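Wainwright Shape Blocks and Boards: Frequently Asked Questions

The following answers apply to all shape block sets and wooden boards supplied by Wainwright to nurseries, schools and private households. Customers who need further help are asked to contact the Customer Service Department in writing.

What does a standard set contain?

A standard set contains plastic blocks in a range of solid shapes, including stars, cylinders and many-sided prisms. The colours may vary between production runs. The Molum set, which holds 68 blocks, is intended for group use and is supplied with a storage tray. Boards are sold separately.

Are the blocks suitable for children under three?

No. The blocks are intended for children aged three and over, and younger children should not be given access to them.

How should the board be set up?

The board should be placed on a firm, level surface large enough to support it on all sides. It should not overhang the edge of a table. Pegboard worktops are acceptable, provided that all pegs have been removed beforehand.
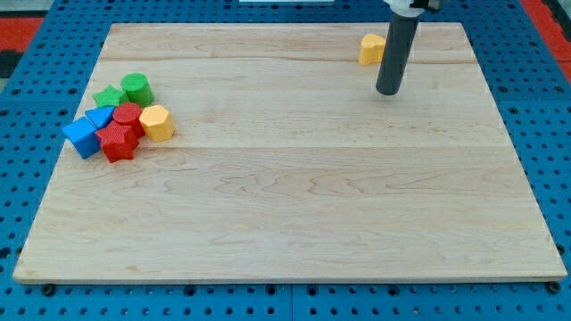
Blocks not in use may be kept together at one side of the board, leaving the greater part of the surface free for building or sorting. Children who are new to the activity generally do better with a small number of shapes, and further blocks may be added later in the session.

Why are there faint lines across my board?

Boards are made from separate planks joined together, and the seams may remain visible. This is not a fault. Differences in grain and tone are also to be expected and are not accepted as grounds for return.

How should the blocks and board be cleaned?

Blocks may be washed by hand in warm water with a mild soap and left to dry on a towel. They should not be put in a dishwasher. Boards should be wiped with a damp cloth and must not be soaked. Bleach should not be used on either product.

Can single blocks be replaced?

Yes. Replacement blocks may be ordered by shape and colour, quoting the set number printed on the lid. Orders of over 200 blocks are handled by our schools distributor, Tikoteck, and delivery times will differ.

Can Wainwright blocks be used with Cusis trays?

Blocks from the current range fit Cusis trays. Sets bought before July 2019 were made to a different size and may not sit flat.

Page last reviewed: Jun 21, 2026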